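墙角与天花板交界处的护理：壁纸、墙面和接缝的一些做法
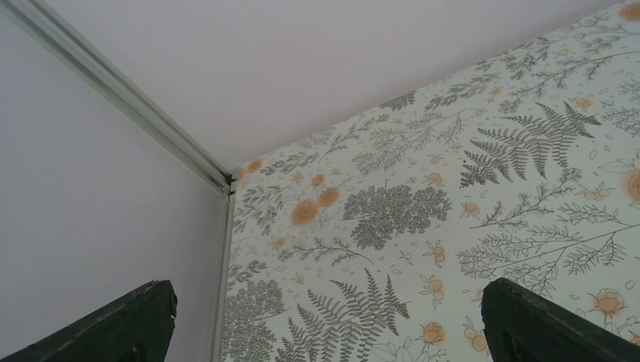
浅色素墙、白色天花板和植物图案壁纸交会的房间一角

我写这一页，是为了自己租房和后来买房时做过的小修理。中文是我后来学的语言，有些工具的叫法可能和你们当地的不一样，请看意思就好。文章里讲的是墙的上面部分，也就是人平时不抬头看的地方：壁纸的上边、墙角的接缝、天花板和墙之间的那条线。这些地方不常碰到，所以灰尘积得久，小毛病也发现得晚。

我住过的房子里，有两间贴了一面花壁纸，其余的墙都是刷漆的。这种做法很好看，但是两种材料碰在一起的地方需要多一点照顾。漆面可以擦，壁纸有的可以擦，有的一擦就起毛。先弄清楚自己家的是哪一种，再开始动手。

一、先认清壁纸的种类

如果还留着剩下的半卷，看卷上的标签。标签上一般有水波的符号：一道波纹表示可以用海绵轻轻擦，两道或三道表示更耐水。如果标签没有了，就找一个看不见的地方，比如柜子后面，滴一小滴清水，等一分钟。水珠停在表面，多半是有塑料涂层的；水很快吸进去、颜色变深，就是纸质的，以后只能干擦。

无纺布底的壁纸比较厚，撕开的边上能看到细细的纤维。纸底的壁纸撕开时是白色的纸层。这个区别在补贴的时候很重要：无纺布底的，胶涂在墙上；纸底的，胶涂在纸的背面，而且要对折放几分钟，让它吸够水再贴，不然贴上去以后会起泡。

我第一次不懂这个，把胶直接涂在墙上就贴纸底的壁纸，第二天早上看见一排小泡。后来用针把泡扎破，再用注射器打进一点稀的胶，压平，还能看，但是侧面有光的时候还是能看出来。

二、除灰

高处的灰要从上往下除。先天花板，再墙角，再墙面。顺序反了就要做两遍。

我用的工具很简单：一根可以伸长的杆，头上包一块干的旧棉布，用橡皮筋扎紧。布要常换面。鸡毛掸子我不太喜欢，它把灰赶到空气里，过一个小时又落下来。吸尘器带软毛刷头也可以，吸力开到最小，刷头离开壁纸接缝的地方，防止把翘起的边吸起来。

墙角的蜘蛛网有一点黏。如果用布横着抹，会在浅色的墙上留下灰色的一道。我的办法是把布转着收，像卷面条一样，网就卷在布上了，不会拖在墙上。

除灰以前，把床和沙发用旧床单盖上。开一扇窗就够了，两扇对开的窗会有穿堂风，灰会飞得到处都是。

三、擦污迹

刷漆的墙：一盆温水，加几滴洗碗液，海绵拧到不滴水。从下往上擦，这一点和除灰相反。从上往下擦的时候，脏水流过干的墙面，会留下很难去掉的水痕。擦完一小块，马上用清水的布再过一遍，然后用干布吸干。

哑光漆要特别小心。用力擦过的地方会变亮，这叫“擦亮斑”，只能重刷。轻轻按，多按几次，比用力擦一次好。

可擦的壁纸：同样的水，海绵再干一点，顺着图案的方向，不要在接缝上来回走。水从接缝进去，胶就会松。

纸质壁纸：用白色的软橡皮，就是学生用的那种，或者用一团新鲜的白面包心。面包心的办法是我的邻居Aparecida Peixoto教给我的，她家里的老壁纸都是这样清理。把面包心捏成团，轻轻地滚，脏了就换里面干净的一面。做完以后要用软刷子把碎屑刷干净，不然会来蚂蚁。

油点：拿一张吸油的纸，比如厨房纸，放在油点上，用温的（不是热的）熨斗隔着纸按几秒钟，换一张纸再按。有塑料涂层的壁纸不要用这个办法，涂层会变形。

铅笔印用橡皮。蜡笔印先用塑料卡片轻轻刮掉厚的部分，再处理剩下的颜色。圆珠笔我没有找到好办法，酒精会让颜色散开，最后我在那个地方补了一块。

四、接缝翘边

壁纸最容易翘的是两个地方：墙角旁边的竖边，和天花板下面的横边。暖气使上面的空气又热又干，纸就往回缩。

修理的步骤：

用小刷子把翘起部分后面的灰清掉。有老的胶块，用指甲或塑料片刮下来。
用细的画笔把接缝专用胶涂进去，薄薄一层。普通白胶干了会发黄，浅色壁纸上不要用。
等两分钟，让胶有一点黏。
用接缝滚轮从里往边上压。没有滚轮，可以用包了布的勺子背面。
挤出来的胶马上用湿海绵吸掉，不要等。
用美纹纸胶带轻轻固定一夜。胶带先在衣服上粘一下，减少黏力，第二天撕的时候不会把图案带走。

如果翘起来的边已经变硬，不肯回到原来的样子，先用微湿的海绵贴在上面一会儿，让它变软。着急压下去会裂。

五、墙角的细裂缝

两面墙相交的地方，或者墙和天花板相交的地方，常常有头发一样细的裂缝。房子随着季节变化会动一点，冬天开暖气的时候裂缝比较明显，我家到了二月最清楚。所以修补最好选在裂缝比较大的时候，填进去的材料以后只会被压紧，不会再被拉开。

用硬的腻子填墙角，第二年多半又裂在同一个地方。可以刷漆的丙烯填缝胶是软的，更合适。买的时候看清楚写着“可涂漆”，玻璃胶（硅酮的）上面漆是挂不住的。我在这件事上吃过亏，把一整条硅胶挖出来用了一个下午。

做法：缝里先用旧牙刷刷干净。两边贴美纹纸，中间只留出很窄的一条。胶嘴切成斜口，口子要小，宁可打两次。打完用湿手指一次抹过去，中间不要停。胶还没有干的时候就把美纹纸撕掉，往外斜着撕。一支胶我用了三年还没有用完，每次用完在嘴上插一颗长螺丝，可以防止它干掉。

如果裂缝可以放进一个硬币，或者一两个月里看得出变宽，就不要自己填了，请懂房屋结构的人来看。我认识的泥瓦师傅Cristian Usuga给我一个简单的建议：在裂缝两边用铅笔各画一个小点，量好距离，把数字写在旁边，过一段时间再量。这个比用眼睛猜准得多。

六、天花板下面那条线

刷漆的时候，白色天花板和有颜色的墙之间的线最难做直。我现在的做法是先刷天花板，让白漆往墙上多走一点点，干透以后再在墙的上边贴胶带，刷墙的颜色。

胶带贴好以后，先沿着胶带的边刷一层很薄的白漆，就是下面那种颜色。它会把胶带下面的小空隙封住。干了再刷墙的颜色，颜色就渗不进去了。这一步多花半个小时，可是线会非常干净。

老房子的天花板不一定是平的。如果完全照着水平尺贴胶带，看上去反而是歪的。这种时候照着眼睛贴，站到门口看一看，觉得直就可以。

挨着壁纸的那一段，我用一块薄的塑料板挡着，一边刷一边移。不在壁纸上贴胶带，再弱的胶带也可能带起一层颜色。塑料板的边每移一次就要擦一次。

七、发霉的小黑点

外墙的墙角冷，空气不流动，容易有黑点。先不要用干布擦，孢子会散开。戴手套和口罩，打开窗，关上通向别的房间的门。

刷漆的墙可以用药店或超市卖的除霉喷剂，按照说明的时间等，再用湿布擦掉。含氯的喷剂绝对不能和含酸的清洁剂（比如除水垢的）一起用，会放出有毒的气体。壁纸上有了霉点，一般后面的墙上也有，那一块要揭下来看，擦表面没有用。

平时的预防：家具离外墙留一点空，五厘米也好；晾衣服的房间要通风；室内湿度不要长期高过百分之六十。我在衣柜旁边放了一个便宜的湿度计。有一个月它常常停在64，后来我每天早上开窗十分钟，数字就下来了。

八、补一小块壁纸

剩下的壁纸不要扔，卷好，竖着放在干燥的地方，在外面写上房间的名字和批号。我家有一卷的批号最后三位是191，后来想再买一卷，店里只有别的批号，颜色差了一点，放在一起马上能看出来。

有叶子、花枝图案的壁纸很好补，边可以藏在图案里。方法是：

剪一块比破的地方大的料，把图案对准，用弱黏力的胶带贴在破的地方上面。
用新刀片，沿着叶子的边，两层一起切透。直线最容易被看见，弯的线不容易。
拿下来，把里面旧的那一块弄湿，等一会儿，揭掉。
墙面清理平，涂胶，把新的放进去，用滚轮轻压。

新补的颜色可能会比旧的鲜一些。我有一次把准备用的料先放在窗边晒了14天，颜色就差得不多。这个时间要看你家的太阳，可以隔几天拿去比一比。

九、梯子和安全

做高处的活，最重要的还是脚下。人字梯要完全打开，中间的锁扣好，四只脚都在平的地上。不要站最上面的两级。身体的中心不要超出梯子的两边，够不着就下来移梯子。我知道这样很麻烦，我也嫌麻烦，但是还是要移。

在天花板附近有灯或者电线的地方，用湿布以前先关掉那一路的电。抬头工作久了脖子会酸，头也可能会晕，每十几分钟下来走一走，喝一点水。

眼睛要保护。从上面掉下来的灰和腻子碎块正好落在脸上，一副普通的透明护目镜就可以。

十、我的工具盒里有什么

伸缩杆，旧棉布，橡皮筋
软毛刷一把，细画笔两支，旧牙刷
接缝滚轮
美纹纸胶带，宽的和窄的
可涂漆的丙烯填缝胶
接缝专用胶一小瓶
新刀片一盒
白橡皮
护目镜，手套，口罩

全部放在一个带盖的塑料盒里，填缝胶不要放在冬天会结冰的阳台上，冻过一次就不好用了。壁纸胶粉打开以后要密封，调好的胶在凉的地方盖着可以放几天，闻到酸味就倒掉，倒进垃圾袋，不要倒进水槽。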